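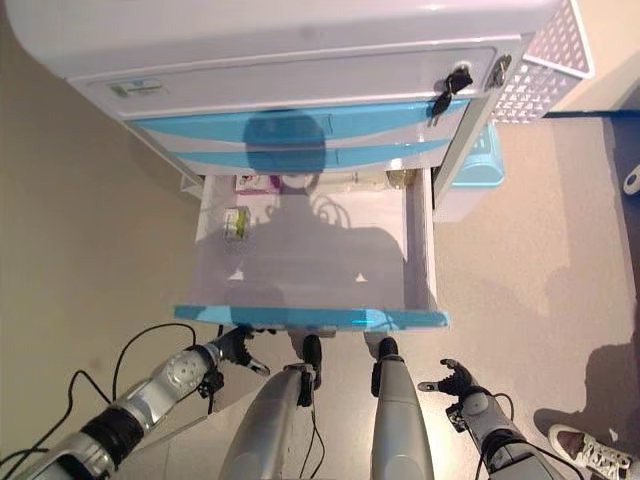
The Slow Return of the Mussels

There is a bend in the Cloreck River, a little way below the town of Clastthorpe, where the water goes wide and shallow over gravel and you can wade nearly the whole way across without getting your knees wet. I spent a good part of last July bent double in it with my nose almost touching the surface, looking through a plastic bucket with a window in the bottom, and I can tell you that my back has not entirely forgiven me.

I was looking for mussels. I don't mean the kind you eat with garlic and butter. Freshwater mussels are brown or greenish or nearly black, they sit half buried in the riverbed with only a slit showing, and to the beginner they look exactly like stones. The biologists I was following would stop, reach down, and come up with one in their fingers from a patch of bottom I had just stared at for a full minute. After an hour or so I found my first, and I'm afraid I whooped. It was about as long as my thumb and a little worn at the hinge, where the outer skin had rubbed away and the pearl showed through. I was allowed to hold it while it was measured, and then I had to put it back the same way up I had found it, which I hadn't known was a thing you could get wrong.

North America has more kinds of freshwater mussel than any other continent, and a great many of them are in trouble. They have been in trouble for a long time. For decades they were hauled out by the boatload and punched into buttons, and when plastic buttons came along and gave them a rest, there were the dams, and the silt off the plowed fields, and everything that washes down a storm drain. A mussel can't pack up and leave. If the river goes bad over its head, it closes its shell and waits, and some kinds can wait for a good many years, so a bed of mussels may look perfectly healthy when it is really a gathering of very old animals with no young ones coming along behind.

The Cloreck was like that. When the first proper survey was done here in 2000, the crew found mussels from Clastthorpe all the way down to the county line, and hardly a young one among them. The trouble had a good deal to do with fish.

I have told this part at several dinner tables now, and I never get tired of it. A baby mussel begins life as a parasite. The mother lets go of her larvae, thousands upon thousands of them, each one smaller than a grain of salt, and they have to clamp onto the gills or fins of a fish or they die. They ride along for a few weeks, doing the fish no great harm as a rule, and then they drop off and settle wherever they happen to be. Many mussels can use only one or two kinds of fish, and so they have come up with ways of getting the right one to come close. Some grow a flap of flesh along the edge of the shell that looks for all the world like a minnow, with an eyespot and a tail, and they twitch it in the current. A bass comes up and takes a bite, and gets a mouthful of larvae for its trouble.

I saw one do it, late on my second afternoon, when the light was coming in low and the water had cleared. I had read about it and watched the films and I still thought, for a second, that there was a small hurt fish lying in the gravel. I had my hand halfway out to it!

So if the fish can't get to the mussels, there are no new mussels, and on the Cloreck the fish could not get there. The Zamfir dam stood across the river just above the bend, 10 feet high and built to run a sawmill that had been gone longer than anyone in town could remember. It held back a long, still pond with a floor of black muck. People had skated on it as children and been engaged beside it, and when the talk of taking it out began, there were some very full evenings at the Clastthorpe library. I have read through the notes of those meetings, and they are better company than you might think. One family wrote in to say they would miss the sound of the water going over, and I thought that was as fair an objection as any.

The dam came out in stages over one dry fall, with the pond let down slowly so the muck wouldn't all go downstream at once and bury the very animals it was meant to help. Even so, there were mussels in the pond itself, the sort that don't mind soft bottoms, and as the water drew back they were left in the mud. People turned out in hip boots and old coats and carried them down to the river in coolers, between layers of damp towels. It went on into November, and by the end there was ice on the coolers in the morning.

After that there was a long stretch in which not very much happened, or not very much that a person could see. The old pond bed was an ugly thing for the first year, and people said so. Then it greened up with sedges and willow, and the river found its channel again and began to carry the silt off the gravel. The fish moved up. Darters came first, and then the bigger suckers on their spring run, and the smallmouth after them.

The mussels took their time. Meanwhile a small hatchery was set up at Treltevard, over the ridge, in what used to be a dairy barn. It is a noisy, damp, cheerful sort of place, full of pumps and the smell of pond. Host fish are kept there in tanks until the young mussels drop off, and the youngsters are siphoned up, sorted under a microscope, and raised in trays of fine sand until they are big enough to have some chance in the river. Each one that goes out has a tiny numbered tag glued to its shell. The glue is the same kind the nail salons use (I was very pleased to learn this), and it holds for years.

The bend was stocked with tagged young ones for several summers running, and every July the bed gets looked over, foot by foot, with buckets and snorkels. That was the work I had come along for. We strung lines across the gravel and crept up them with the current in our faces, and called out what we found to somebody on the bank with a clipboard and a very large hat. By the third afternoon we had turned up 51 live mussels along our stretch. Most had tags, or were clearly veterans from the button-colored old days of the river.

But 27 of them were young and had no tag at all, and no scar of glue where one might have been. They were small and bright and yellowish, with green rays fanning out across the shell. The crew leader passed one around and we each had a look, and then there was a bit of a discussion about whether the rays ran too wide for the species it was supposed to be. It was still going on when we got back to the trucks, with the wet snorkels all over the tailgate and the sandwiches getting warm, and they took photographs to send to the folks at Treltevard and went back in the water at two o'clock to do the far bank.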